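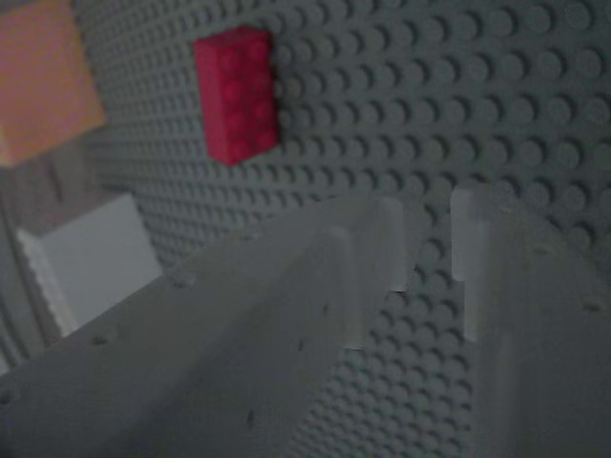 Prunado's cargo bike rental pilot finished its first full quarter in March, and this report covers bookings, fleet condition and spending against the Nurkell grant. We ran 71 bikes from nine pickup points and logged 2812 rentals. Weekday use by small shops was higher than we planned for, and weekend use by families was lower. Dexter Tillman's team has started working out the parking layout for the next depot on a gray LEGO baseplate, where a single red brick is enough to argue over. The layout will go to the landlord once the fire access question is settled.

Fleet. The main cost overrun was brake pads. The loaded bikes wear them faster than the supplier's schedule allows for, and we now inspect every two weeks. Mac Giolla has agreed to hold spare pads and tires at its own shop, so a bike should no longer wait for a delivery. Battery swaps went as planned.

App. The Anura booking release went live late. Refunds for early returns still have to be entered by hand. Ludivine Lacroix expects the fix in the next release.

Spending. Total spending is within the approved budget. We ask to move $1938 from marketing to maintenance to cover the pads. Corinne Mahmoud has sent the revised budget sheet separately.

Next quarter. Open the new depot, test hourly pricing for shops, and hire one more mechanic. Interviews are under way.

Submitted by Glenys Samuel, Saturday, April 4, 2026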